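Week 5: Packaging and the cost of getting it there

Last week we left the Jelby case with a warehouse full of lamps and no agreement on who pays for the dented ones. Read Pillay's chapter before you take sides. She blames the box. Leckie blames the accountants.

Unit cost is the easy part. If 200 boxes cost 200 dollars, even the back row can manage it.

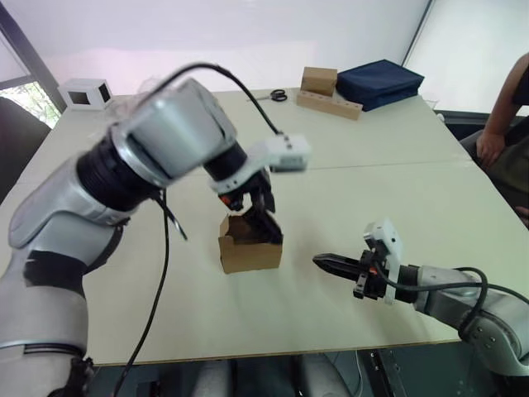
Damage cost is harder, as it turns up in somebody else's budget. Berchtold saved two cents a box and spent the savings on refunds – twice over. The textbook calls this a "misaligned incentive." Customers used shorter words.

Terms to know: void fill, dimensional weight, return rate.

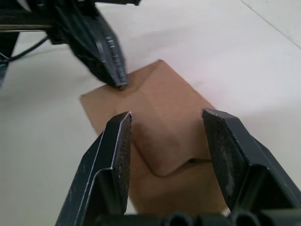

Fig. 2. Flat piece of brown cardboard on a white tabletop.

For Monday: compare the Eto and Voken return policies, one page. Wide margins fool no one.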